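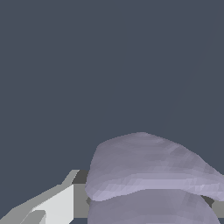

Shared Surnames and Shared Lines in the Parish of Dokberg
Student Project Report, Family History Methods

1. Purpose
The project examined whether households named Tarnach in Dokberg descend from one couple or from several unrelated families.

2. Sources
The group transcribed 667 baptism entries and 300 marriage entries. Burial records were excluded, as most omit the names of parents.

3. Method
Entries were linked only where two details agreed, such as a father's trade and the name of the farm. Conflicting links were left open.

4. Findings
Two separate Tarnach lines were identified. They were joined by marriage twice, and later cousins are therefore related by more than one route. The origin of the Hotance branch remains unproven.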